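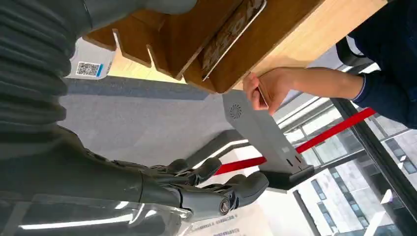 The early expirations come from clock drift in the locks, and the encoder is fine. I pulled the audit trail from 26 doors in January and compared each lock's clock with the Nistis server. Four were more than 17 minutes slow, and all four had gone through a battery change without a time sync afterward. The encoder at our place stays at the front, by the light wood unit, and it takes its time from the server every night. Cards cut on it carry the right checkout time. The lock then compares that time with its own clock, so a wrong clock gives you a wrong answer on a good card.

Gobnait Moriarty wrote in March 2020:
> We moved from Tivov to Nistis and now a few guests get a red light
> before checkout. Recutting the card works for some rooms and not
> for others. The vendor wants to replace the encoder. Has anyone
> else seen this? We have 551 doors so I'd like to avoid visiting
> all of them.

You shouldn't have to visit all of them. Order of work that I'd suggest:

1. Export the battery log and sort by date of last change. Any lock with a change later than its last sync goes on the list. On our system the two dates are in separate reports and have to be joined by room number.

2. At each listed door, read the clock before you set it. Write down the offset. If you set it first you lose the only evidence you have for the vendor.

3. Cut a test card with a short expiration and try it in the door. Use a new card. Old stock that has been through the encoder many times can fail to read, and that looks much the same from the hallway.
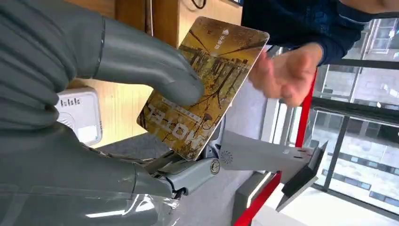
4. Check the daylight saving flag. The Tivov import left it off for us on one floor, and those locks were wrong by exactly one hour. A drift problem will give you uneven numbers.

5. Resync, wait a week, and read the same doors again. Anything that has slipped by more than a minute needs a new board.

On recutting: it helps only if the desk pushes the checkout time later when they do it. I suspect that explains why it works for some of your rooms. Which firmware are the locks on?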